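Food Writing for Beginners, Falstead Evening Classes
Handout 2: Writing about ordinary kitchens

Hello again! Last time we did restaurants, and I promised we'd come home for this one. I find home kitchens much harder to write about (you've stopped seeing your own years ago), so tonight is mostly practice.

Before you start

Bring the piece you drafted on the Garba menu. I've read 21 of them now and the same thing keeps cropping up – everyone reaches for "delicious" by the second line. Cross it out. Say sour, or burnt at the edges, or so salty you wanted a glass of milk.

Name the thing

Use the plain word for an object and trust it. Ketchup is a lovely word. So is colander! I once spent a whole paragraph on "culinary implements" and my editor at Plerora sent it back with one line through the lot, quite rightly.

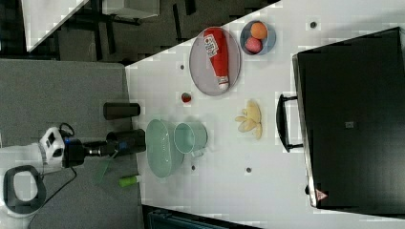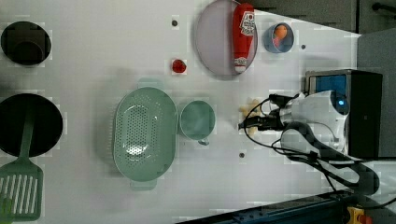
Whose kitchen is it?

A kitchen piece needs a person in it, even if they never speak. My gran kept her string in the bread bin and her bread in the oven, and I can get a page out of that any day. Think about who taught you to cook, or who tried to, and what they shouted at you from the other room.

Keep the recipe out of it for now. We'll do recipes in December, when we get to method and measurements, and I'll be very strict about teaspoons.

For next time

Write about 50 words on one thing you cook with, no adjectives at all. Then write it again and allow yourself 2. Read both aloud before you come. We'll spend the first 20 minutes swapping them round, so please print yours in a decent size, my eyes aren't what they were.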